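**Prurko 2 standing mat, after a year of use**

I bought the Prurko 2 mat last March for 39 dollars, after Uzma Chaudhry let me try hers for an afternoon. I stand for most of my workday, and my heels were sore by lunch.

The mat is thick foam with a rubbery top. It smelled for a week when new – strong enough that I left it in the garage overnight twice. The foam has held up well. There is a slight dip where my left foot goes, and my heels no longer bother me.
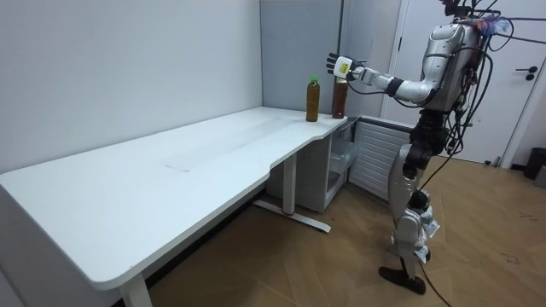

Cleaning is the weak point. The top has a fine grain that holds crumbs, and a vacuum only gets half of them. Spills are worse. Anyone who keeps drinks at the end of a long white desk, like the two plastic bottles of dark brown liquid back in the corner, should know that cola dries sticky in the grain and takes a brush and dish soap to get out. Coffee comes up easier.

The edges are beveled and I have never tripped on them. On a smooth floor the mat slides a little when I step on from the side. I put a strip of rug tape under each short end and it has stayed put. On carpet it doesn't move.

I also tried the Clatari, which costs more and is softer. I sank into it too much and sent it back. Fahad Orakzai is heavier than I am and prefers it.

Four stars. I took one off for the cleaning. The gray hides dirt better than the black.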